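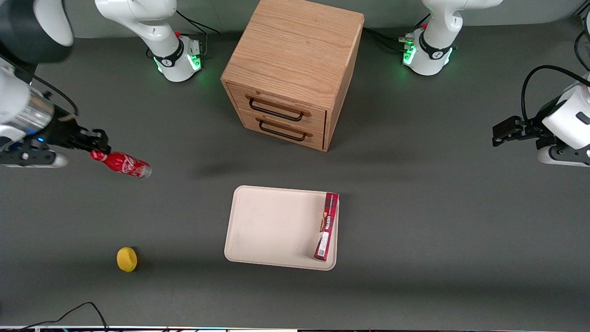

Last updated April 1, 2021

The two-arm cell at Ornach has been running since the shop moved into its current building, and the technician who looks after it has been with it the whole time. We asked how the bench is set up and what goes wrong with it. The technician asked to be identified by job only.

The morning starts with the cables. "I run my hand along every one I can reach," the technician said. "I'm feeling for a kink, or a spot where the jacket has gone shiny. You can't see that from the operator's chair." The wrist cables get the most attention. They need enough slack for the last joint to turn all the way over, and if there is too much slack they catch on things.

After that come the base bolts. Both arms are mounted along one edge of the bench and the bolts are checked with a torque wrench every 300 hours of run time. The hour counter read 2727 on the day we visited. "One of them walked loose last year. The arm still moved fine, but every pick was a little bit off, and we spent two days blaming the software."

Grippers are the part that wears. Ornach buys replacement fingers from Farnard and keeps four pairs on the shelf. The technician changes them in pairs, even when only one finger looks bad. "If you put a new one against an old one, the bottle rolls. A round thing will show you that right away. A box will let you get away with it."

For the same reason, the check after a finger change uses ordinary groceries and household things. The gripper has to take a soda bottle lengthwise, hold it level and set it down ten times. Grip force is set in the Tsikata controller, on a scale the shop has never matched to any real unit. The technician starts at 400 and works down until the bottle slips, then adds a little back.

Calibration takes longer. Each arm touches a set of points on the tabletop, and the controller works out where one base sits from the other. "It takes an hour if nobody leans on the bench."

The worst fault so far was error 1172, which stopped one arm at random for most of April. The Groltska manual lists it as a communication timeout. The technician swapped the controller board first, then the power supply. The cause was a connector at the back of the base that had not been pushed in until it clicked.

"So now I push on all the connectors too," the technician said. "That's on the sheet, right after the cables."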